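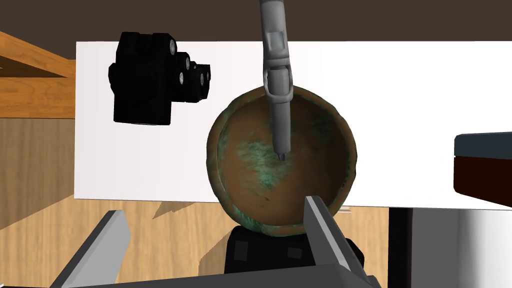
Page last changed: 12 March 2023

Press brake operator / sheet metal fabricator, second shift
Georgiou Fabrication, Jalside plant

Full time, permanent. Two openings, same job.

We bend, punch and weld enclosures for pump and HVAC makers. Mostly 14 gauge mild steel and galvanized, some aluminum. Short runs, lots of changeovers. If you like running the same part all week this probably isn't your shop. Biggest order last year was 908 pieces and that was unusual.

What you'd be doing
Setting up and running two CNC press brakes (one newer, one definitely not)
Reading prints, checking first article, signing off your own parts
Swapping tooling, putting it back in the right drawer — please
Helping out on the punch or at deburr when the brakes are caught up
Filling in the job traveler so day shift can read it

What we need
Two years on a press brake, or three in general sheet metal with some brake time
Comfortable with calipers, protractor, height gauge
Can work out a flat pattern without the software if you have to
Able to lift 50 lb, on your feet most of the shift
Steel toes. We pay up to $100 a year toward boots, bring the reciept.

Nice to have: MIG or TIG, forklift ticket, any time on the Talatau nesting software. We will train on Talatau, takes a week or so to get the hang of it.

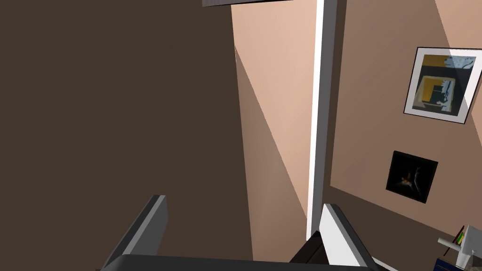

Dark brown surface, peach wall

Hours and pay
3:00 pm to 1:30 am, four shifts a week. Overtime when the Soltunora cabinets are due, usually the end of the month. You'll know by the shift before.
Pay depends on experience, plus shift premium. We will give you the number on the first call, no need to wait for an offer.
Medical and dental after 60 days. Paid time off starts at hire. 401(k) with match after one year.

Previous applicants: if you applied in February for the day shift job, that one is filled. You're welcome to apply again for this, just say so and we will pull your old paperwork.

How to apply
Resume or just a list of where you worked and what machines you ran. Drop it at the front office or call the plant and ask for extension 262. Leave a message if it rings out, we are on the floor alot. Cover letter not needed.

There is a short bend test at the interview — one bracket, one print, our tooling. Bring safety glasses if you have them. Plan on an hour total.

Open until both spots are filled. No agencies.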